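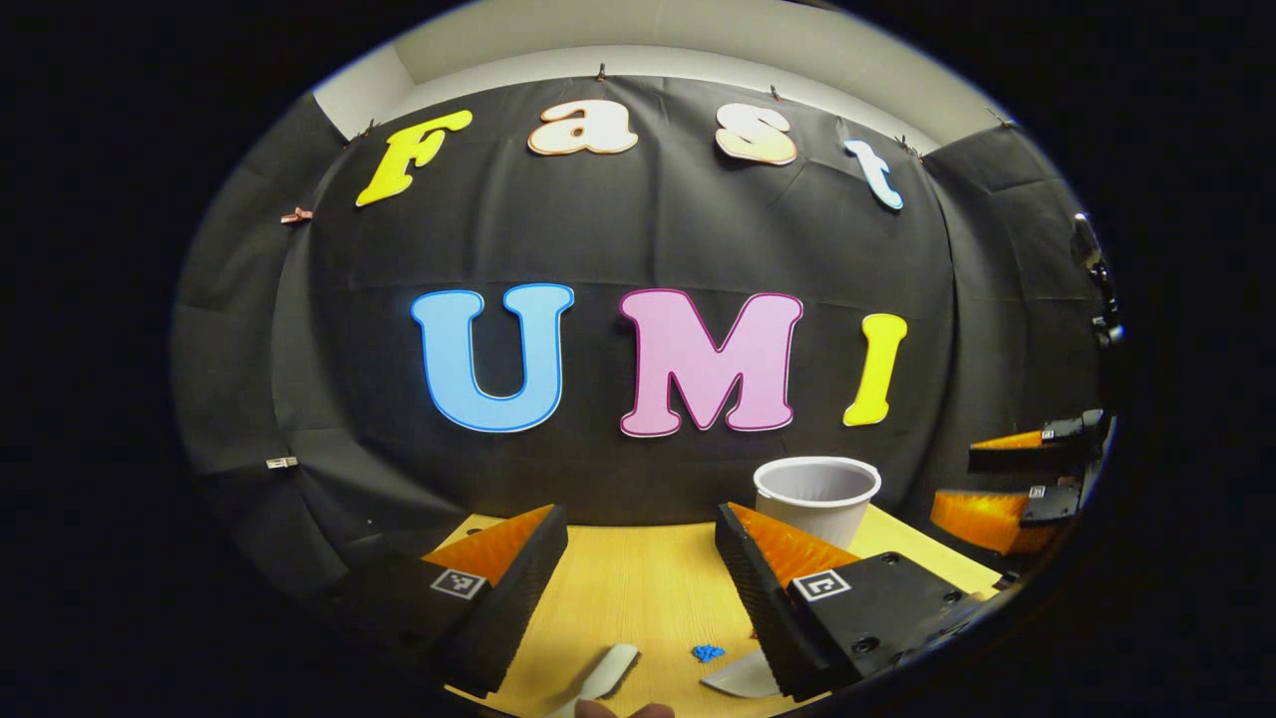 Craft room and storage inspection, December
Unit: Kinnunen building, level 2
Checked by: Ritva Peltonen
Area: 765 sq ft

Exits clear and unlocked: OK
Exit sign lit: OK. Left tube is dimmer, order a spare.
Fire extinguisher, gauge in green: OK. Tag has to be renewed by spring.
Smoke alarm test: OK on second press. Battery changed.
Hanging fabric kept away from heaters and lamps: OK
Fabric flame treatment record on file: NO - Aatos to ask Bisaden for a copy.
Wall letters and signs firmly attached: OK
Extension cords: FAIL. One cord run under the rug by the sink. Removed, do not put back.
Outlets near water have GFCI: OK
Ladder feet and locks: OK
Paint and glue cabinet closed and labeled: PARTLY. Two cans with no label, taken out.
Shelf load: OK, heavy boxes moved to the bottom.
First aid kit: short on small bandages and eye wash.

Open items: 3 (fabric record, labels, first aid kit)
Recheck at 11 a.m. after the delivery comes in - Aatos has the key.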